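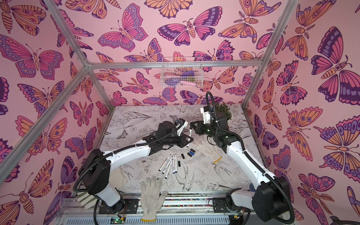

Markers out, caps off to the side, and butterflies on every wall.

Welcome to the butterfly corner! Our drawing room at Sasico has plenty of plain white tables, and they get used every day, but this little pink nook is the one I keep coming back to with my camera. The wallpaper is the Gavora pattern, big moths and butterflies in magenta, orange and lavender, all outlined in a purple so dark it reads as ink from across the room. We went back and forth over it for most of August (the other choice was a very sensible gray) and I am so glad pink won.

The tabletop came second. Once the walls were up, anything colorful underneath would have been too much, so we chose black line drawings on white: birds, long leaves, flowers that look a bit like tulips. It makes you want to sit down and fill everything in. Please don't! Paper is on the shelf by the door, 2,000 sheets of it at last delivery, and you can take as much as you like.

Click through to the Plesville album if you want the rest of the building, including the paint shelves and the long bench by the window.

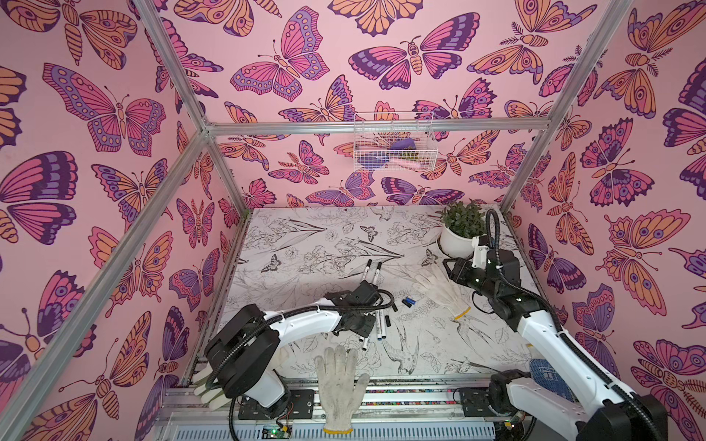
Two capped markers standing up on the tabletop, with the plant in its round white pot at the back.

I love how much wallpaper you get from this side. The big magenta and violet butterfly high on the back wall is my favorite of the lot, with the orange moth over on the right a close second. Look for the swallow too — it's in the tabletop drawing, near the front.

The small wire basket on the back wall is handy for odds and ends. We bought 17 of them from Bermúdez for the whole building and they have ended up everywhere, from the coat hooks to the sink. And the plant stays. Everything else on the table can move around as much as it wants, but a bit of real green next to all that pink makes me happy every single time.
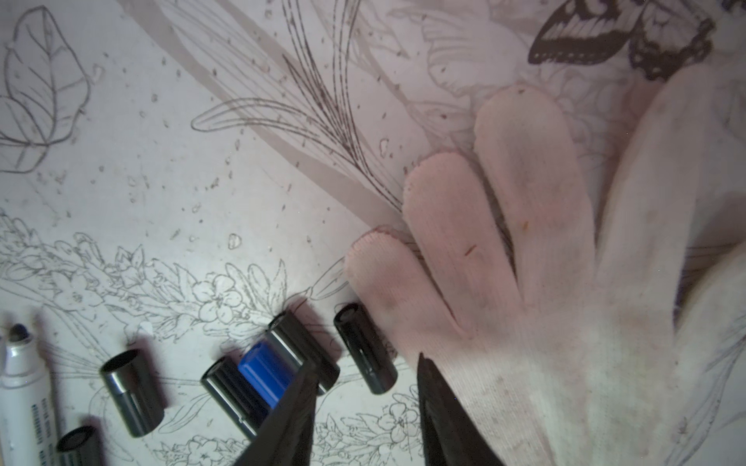

White knit glove, pencil lines, and a handful of glossy black caps.

Close up is where I get carried away. You can see the knit of the cotton and the little loose fibers at the fingertips, plus gray smudges across the palm and a couple of tiny reddish marks. A glove with some wear on it has so much more character than one straight out of the packet! I also really like the one bright blue piece in among the black caps, and the soft shadow next to it on the paper.

More from the paint shelves is going into the album next. Gallery updated October 30, 2018.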